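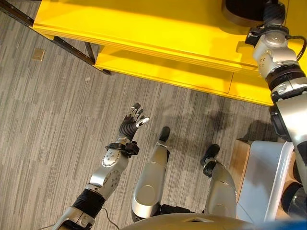

Informe de avance, febrero. Para: Myrtle Nakamura, Fundación Grandano. De: Juniper Ferreira, proyecto Ayele, sala de préstamo de materiales. Va rápido porque el cierre es el viernes y quiero que llegue antes de la reunión. Lo principal: el mobiliario ya está en la sala, casi todo montado, y se ha mantenido dentro de lo presupuestado salvo un punto que explico abajo. La estantería es la amarilla que aprobasteis, la de acabado brillante, y va sobre la moqueta gris de rayas que ya teníamos, que al final se queda. El nivel de abajo sobresale un poco respecto al de arriba, cosa que nos viene bien para las cajas grandes porque se cogen sin agacharse tanto.

Estado general

Montaje de estanterías: hecho en la pared larga. Falta la pared de la puerta.
Etiquetado: empezado, a medias.
Traslado de materiales desde el almacén viejo: en marcha, más lento de lo previsto.
Catálogo: sin empezar. Ver más abajo.

Estanterías

Los módulos los ha servido Loron. Llegaron con una semana de retraso y dos tableros con golpes en el canto, que cambiaron sin discutir. El montaje lo llevó Dindo Layug con Ezekiel Wojcik, en cuatro tardes. La primera se fue entera en nivelar, el suelo de la sala cae hacia la ventana y con la moqueta encima no se aprecia hasta que pones el nivel. Dindo propone repasar el apriete de todas las patas cuando lleven un mes cargadas. Me parece razonable, lo he apuntado.

El color ha tenido su debate. A las maestras les gusta, a Ezekiel le parece demasiado. Se queda amarillo, no hay partida para otra cosa y la sala es oscura por las tardes. Lo que sí pediría es poner alguna protección en la esquina del estante bajo, que acaba en ángulo recto y queda a la altura justa de las espinillas y de los niños pequeños. Cantoneras de goma, cuestan poco. Everett Kasprzak ya ha pedido precio.

Moqueta

En la solicitud original poníamos sustitución. Despues de la limpieza a fondo vimos que aguanta, y el dibujo es irregular, así que disimula bastante. Propongo no cambiarla y pasar esos 600 euros a cajas con tapa, de las que andamos cortos. Necesito vuestro visto bueno por escrito para mover la partida, un correo me vale. Queda pasar la aspiradora otra vez antes de abrir, sobre todo debajo de los estantes, que es donde se va a acumular todo.

Traslado de materiales

Vamos por la mitad, quizá algo menos. Los juegos de construcción y los libros grandes ya están en la sala nueva, en cajas cerradas, sin colocar. Los instrumentos siguen en el almacén viejo hasta que decidamos si van abajo (peso) o arriba (para que no los aporreen). Yo los pondría abajo. Everett dice que arriba. Se decide esta semana.

El material de psicomotricidad no cabe en las estanterías, eso ya lo sabíamos. Irá en el rincón, en carros con ruedas, y los carros son del presupuesto del colegio, no del vuestro. Lo aclaro porque en el informe anterior quedó confuso.

Catálogo

Aquí vamos mal. Contábamos con el programa Vindeo y la licencia aun no está activada, falta una firma por nuestra parte. Culpa mía, se me pasó. Mientras tanto Ezekiel apunta todo en una hoja de cálculo con el mismo orden de columnas, para importarla luego sin rehacer el trabajo. Si la licencia se activa en los próximos días, el calendario no se mueve.

Gasto

Estanterías y transporte: alrededor de 2.000 euros, pendiente de la factura rectificada por los tableros cambiados.
Etiquetas y fundas: pagado, dentro de lo previsto.
Desviación: el transporte. Loron cobró la subida a planta aparte y no venía en el presupuesto inicial. He reclamado, sin respuesta por ahora. Si no lo devuelven lo cubrimos con lo que sobra de etiquetas.

Lo que necesito de vosotros

Visto bueno para el cambio de partida moqueta / cajas.
Confirmar si el logo de la fundación va en las etiquetas o solo en el cartel de la puerta. Si va en las etiquetas tengo que parar la impresión ya.
Fecha para la visita. Mejor por la mañana, a partir de las cuatro la sala la usan los de refuerzo.

Próximos pasos

Montar la pared de la puerta (Dindo).
Cantoneras (Everett).
Terminar traslado y colocar por edades, no por tipo de material, como pidieron las maestras.
Licencia del catálogo (yo).

Las facturas van en correo aparte, la rectificada en cuanto la tenga.

Juniper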